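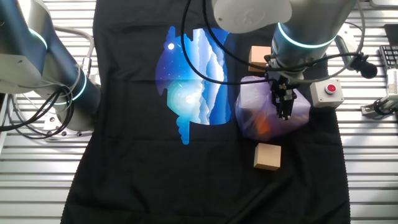

Kontogiannis
Responsable de compras y montaje, proyecto Grernex

Grernex: ficha de datos y guía de presupuesto
Última revisión: 30 de marzo de 2026

Qué hay en este repositorio

Lo primero: esto es medio ficha de datos, medio cuaderno de compras. Empecé escribiendo solo la parte de los datos, pero la mitad de los correos que me llegan preguntan por lo mismo (¿cuánta mesa hace falta?, ¿un brazo o dos?, ¿qué comprasteis y no usáis?), así que lo he juntado todo y así lo tengo en un solo sitio.

El conjunto tiene 485 episodios de manipulación sobre mesa con dos brazos. Las tareas van de objetos cotidianos: ropa, bolsas de plástico, bloques de madera. La camiseta negra con el dibujo del cielo nocturno sale muchísimo, ya le tenemos cariño. Los episodios se grabaron en enero y desde entonces solo he tocado los metadatos.

Contenido de las carpetas

episodios/ — una carpeta por episodio, con vídeo, posiciones articulares y estado de las pinzas
tareas.csv — la instrucción en texto de cada episodio
compras/ — la hoja de presupuesto, con columnas para lo previsto y lo pagado
planos/ — medidas de la mesa y posición de las bases

Cómo planificamos la compra

Nosotros partimos de una lista de deseos enorme y de un presupuesto que no daba ni para la mitad. Lo que mejor nos funcionó fue dividir la hoja en dos: lo que bloquea la primera grabación y lo que puede esperar. En el primer grupo van los brazos, las pinzas, la mesa, la cámara fija y la parada de emergencia. En el segundo, casi todo lo demás, por mucho que apetezca pedirlo el primer día.

Los brazos. Si las tareas van a llevar tela, yo presupuestaría dos desde el principio. Intentamos doblar una camiseta con uno solo y fue desesperante. Pedid el precio del par completo, con controladoras y cables, porque la oferta del brazo suelto engaña bastante.

Las pinzas. Las nuestras son de mordaza paralela, con dos dedos. Para los bloques van de maravilla; con el plástico fino hay que tener paciencia, y ahí es donde más episodios repetimos. Preguntad también por el soporte que une la muñeca con la pinza: en nuestra primera oferta no venía y nos retrasó el montaje. Ahora tiene su propia línea en la hoja, con plazo de entrega y todo.

La mesa. Metálica y ranurada. Me pareció un capricho cuando la pedimos y hoy sería lo último que quitaría, porque mover un soporte es cosa de un momento. Eso sí, medid con los brazos extendidos antes de encargarla. La nuestra acabó llena hasta los bordes, con la caja de la parada de emergencia pegada a la camiseta y el teclado arrinconado a la derecha.

La parada de emergencia. Reservad sitio en el plano desde el minuto uno, al alcance de quien opera, y no lo cedáis a nada.

Los cables. ¡Ay, los cables! Mirad la foto: hay uno negro que hace un arco enorme por encima de la camiseta, y bajo el brazo izquierdo cuelga una maraña. En el presupuesto original les pusimos 200 euros, contando bridas y canaletas, y al cerrar la hoja íbamos por 400. Si volviera a empezar, compraría el guiado de cables junto con los brazos, en el mismo pedido.

Los objetos. Salen baratos, pero ponedlos en la hoja. Camisetas con estampados distintos, bolsas translúcidas de colores (la morada, con algo naranja dentro, da bastante guerra a los modelos de visión) y unos cuantos bloques. Comprad repetidos, sobre todo bolsas.

Plazos

Desde la primera petición de oferta hasta el primer episodio útil pasaron unas 7 semanas. Pedimos oferta a dos proveedores, Lekley y Era, y elegimos Lekley por el plazo de entrega, aunque el precio era algo peor. No me arrepiento — tener el equipo parado a medias nos habría costado más que la diferencia.

Limitaciones de los datos

Una sola mesa, una sola sala y siempre la misma pareja de brazos. Las muñecas llevan anillos luminosos azules que se ven en muchos vídeos, tenedlo en cuenta si entrenáis con imagen. Los cables tapan parte de los objetos en bastantes episodios y no los hemos filtrado. Tampoco hay apenas variedad de telas, eso está en la lista para la próxima ronda de compras.

Pendiente

Separar la hoja de gastos por fases
Añadir el coste de repuestos de los dedos de las pinzas
Subir el plano corregido de la mesa
Pedir oferta para una segunda cámara fija

Si usáis la hoja de presupuesto para vuestro laboratorio, contadme en las incidencias del repositorio qué os faltaba y la voy ampliando. Los precios, por favor, con impuestos incluidos, que luego no hay manera de compararlos.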